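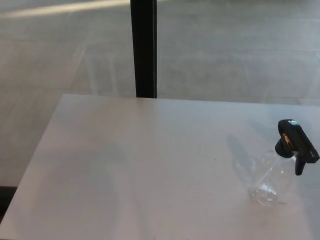 Spray bottle on its side, right half of the table. View from the head camera.

Posted in: Bench Notes, Teleop
Last updated: Jun 16, 2018

OK, spray bottle day. I've been putting this one off because the sponge task was going so nicely and I wanted to enjoy that for a bit longer, but Marlene Böttcher needs the "stand it up" task in the set before she can start training on the longer cleaning sequence, so off we go.

The task on paper: bottle lying on the table, pick it up, turn it upright, set it down, let go, arms back to rest. I wrote that in one line in the plan and gave it half a morning. Ha.

Setup is the same as for the sponge. Noltley leader arms on my side, wrist cameras plus the head camera, recording through Laizer. I drive from the stool behind the partition so I only get what the cameras get (Mattes Fröhlich insisted on this back when we started and I grumbled, but I've stopped peeking and my demos got a lot more usable). Gripper force limit left at 65 percent to begin with. Bottle is the clear one with the black trigger head, empty or nearly so for now. I want water in it eventually, but I'd like to learn how to drop it before I have to mop.

First thing I noticed, before I'd even moved: clear plastic on a pale gray table is a pain. From the head camera the trigger head is right there, nice and black, even has that little orange-gold mark on the side to aim by. The body is mostly highlights and table showing through. I could find the ribs near the base when I looked for them, but where exactly does the side of the bottle stop? I kept closing the fingers a little early, and once I pushed the whole thing away from me doing it. The shadow off to the left helps less than you'd hope. It's soft, and at one point I'm pretty sure I was steering toward it.

So the question for the first hour was where to grab. Options as I tried them:

Middle of the body. What a person would do, sort of. Squeezes in under force, then springs back when you open, and the bottle hops. At 65 it dented enough that I could hear it from behind the partition. Turned the limit down and then it rotated in the fingers as soon as I lifted, with the heavy head swinging down. Empty bottle, all the weight is in the sprayer!

By the sprayer head. Easy to see, easy to hit, very solid. But the trigger hangs right where one finger wants to go, and with the head pointing away to the right the wrist has to come in from an angle I can't hold comfortably on the leader arm. I did get it upright this way a couple of times. My elbow was up by my ear.

At the collar, where the black part screws onto the neck. This is the one. It's short, stiff, round enough that the fingers settle on it by themselves, and there's a hard black/clear boundary to line up on in the wrist camera. Come in from above with the fingers across the neck, close, lift a little, then roll the wrist until the base is pointing down. Go slowly on the roll. If you rush it the base swings past vertical and you end up chasing it.

Setting down was its own adventure. With the collar grip you're holding the bottle high, so any tilt shows up big at the base. What works for me: lower until the edge of the base touches, wait, let the bottle find flat with the grip slightly relaxed, then open all the way. That wait is maybe a breath long. I think it matters a lot for the policy later, since that little pause is where the arm gets to feel contact, and when I watched my early takes back I'd skipped it in nearly all of them and just sort of stabbed the table. Marlene, if you're reading this, please throw those out, don't be kind.

Numbers for the day: 13 takes kept, all collar grip. I threw away the others and didn't log how many, sorry Mattes. Running total for the whole cleaning set in Laizer is now 941. 3 of the kept ones are marked "slow" – they're fine, I just lost the neck in the camera and hovered for a while before committing. I left them in on purpose. If the arm learns to hover when it isn't sure, great.

Things I'd do differently:

Start pose. I kept putting the bottle back down by hand the way it falls naturally for me, base toward the robot and head up toward the far right. That's a lovely pose for the right arm and I suspect it's nearly the only one it's seen today. Next session I want head to the left, head toward the robot, and the mean one with the trigger underneath. Probably use the Ponudari placement sheet so I'm not trusting my own idea of random, which is terrible.

Lighting. Light was coming from the right the whole session, very soft. Nice to work in, but it'll be one look only. Want some takes with the overhead on, when the highlights on the plastic move around.

Table. There are smudges on it and a tiny dark speck near the middle. I'd leave them. We wiped down between every take on the sponge set and then the Plevance demo table had a scratch on it and the policy went and visited the scratch. Let it see a slightly grubby table.

Leader arm. Right wrist joint is getting sticky again near the end of its travel, exactly where I need it for the roll. It's not bad enough to stop, but I can feel myself compensating, and there's a small jerk in the recordings at that point – easiest to see if you plot wrist roll on its own. Mattes said he'd have a look and maybe swap the bearing. If that drags on I'll move over to the left arm and do mirrored takes in the meantime.

Also asked Marlene whether she wants the release and the retreat as one segment or two. She says two, with the cut where the fingers are fully open. So I need to stop pulling back while I'm still opening. Bad habit from the sponge, where it made no difference at all.

The actual spraying (finger on the trigger, aim, squeeze) is down for September in the plan and after today I'm glad of it. I did have a quick go at getting one finger behind the trigger, no recording, just to see. Got it in. Couldn't get it out again without taking the bottle along.

To do: mirrored start poses, tape mark for the stool so my eye height stops changing, ask about a second bottle with a different color head.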